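How to Write a Program Note for a Small Theater

Posted 5/24/24

Somebody has to write the program note, and if you are reading this, that somebody is you. You probably missed the meeting. I have written them for the Lomville Playhouse for longer than I care to work out, and the procedure below gets me through a full-length play in an evening, plus a second evening of regret.

What you are writing

A program note is the bit between the cast list and the ad for the tire shop. People read it in the minutes before the lights go down, in bad light, while someone climbs over their knees. Aim for 215 words. Past that, they skip to the bios to see who owns cats.

Step 1. Read the play

The whole play, including the second act. I once praised the "gentle mood" of a drama called Grinska on the strength of its first 40 pages. There is a hatchet on page 41.

Step 2. Sit in on a rehearsal

Go late enough that the actors are off book and early enough that you can still change your mind. Sit at the back. Write down what people do with their hands and where they stand when they have no lines. Leave the director's speech about water imagery out of your notebook. It will be in the director's own note, at length.

Step 3. Find your first sentence

Do not open with the year the playwright was born. Do not open with a dictionary definition. "What is a family?" is also taken, by every note written before yours.

Open with a person in a situation: "Two sisters have inherited a ferry and neither can swim." That was my opening for Nikska last August, and it took me three hours and most of a pie. Everything after it took twenty minutes.

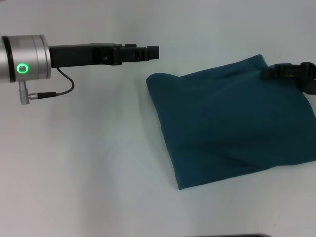

Step 4. Say what kind of evening it is. The audience wants to know whether to expect laughing, crying or a long silence with a clock in it, and "a darkly luminous meditation" tells them none of this. Use plain words for plain facts. If your play turns on an object, name it the way you would to a friend on the phone. A folded bundle of dark teal fabric, plump as a small pillow, is a thing a reader can carry into the first scene and watch for. "A textile signifier of absence" is a thing a reader can carry to the bar. One object is enough. Two and you are writing the props list, and there is already a person for that, and she is busy.

Step 5. Give one piece of background

Pick the fact without which the play makes less sense. For Kodikara, a comedy set entirely in a customs office, I explained that the travelers need a stamp and that the man with the stamp has gone to lunch. I cut the history of the customs office. It was a good history and I miss it.

Step 6. Keep the ending to yourself

This includes hints. "You may never look at a hatchet the same way again" is an ending. So is thanking the stage blood supplier by name on the same page.

Step 7. Cut it

My first drafts run long, and the cutting goes in this order:

Any sentence with "explores" in it.
Any sentence with "timely" in it.
The joke you like best, if it needs the sentence before it.
Thanks to people already thanked on the back cover.

Then read what is left out loud, standing up. Where you run out of breath, put a period.

Step 8. Check the boring parts

Running time, number of intermissions, warnings for strobe and smoke. If the show runs 132 minutes, print 132 minutes. The babysitter has been told a time, and you do not want to hear from the babysitter. Get the figure from the stage manager after a full run, never from the director, who believes the scene changes will get faster.

Step 9. Send it to the printer early

Save it under a name with the title of the play in it. We had 3 files called "note final" in one season, and the opening night crowd at our farce sat down to a thoughtful page on grief. A few of them said afterward that it helped.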